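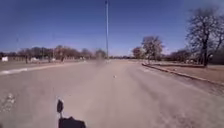
Section 6. First Outdoor Drive

This section applies to Plerkard rovers built from the Kettunen base plans and fitted with the onboard camera. Complete the bench checks in Section 5 before proceeding. Revised 01/04/2020.

6.1 Paved surface

1. Select an open stretch of pavement with no traffic. Obtain permission from the property owner where required.
2. Set the speed limit to 35 percent in the Sudau control panel.
3. Switch on the handheld controller, then the rover.
4. Open the camera view. Part of the rover may show at the bottom of the picture. Do not tilt the camera up to remove it.
5. Drive straight ahead for 13 yards and release the stick. The rover must stop without turning.
6. If the rover drifts to one side, adjust the steering trim and repeat step 5.

CAUTION: Keep the rover clear of curbs and light poles. The Staltmont bumper kit does not protect the camera or the antenna.

Note: Wipe the lens with a dry cloth before each drive. Dust and smears on the lens can be mistaken for objects on the ground.

6.2 Bare ground

1. Confirm that the antenna is secure at its base.
2. Move the rover to flat, open dirt. Choose a route that avoids trees and loose debris.
3. Drive at the same speed limit as in 6.1 and make one wide turn in each direction.
4. Watch the camera view for ruts and clods -- they are harder to see on screen than in person.

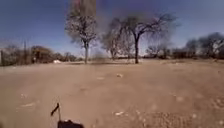 Figure 6-2. Camera view on open dirt, antenna at lower left of center.

5. Stop the rover and switch it off before clearing dirt from the wheels.

WARNING: Do not reach under the rover while the battery is connected.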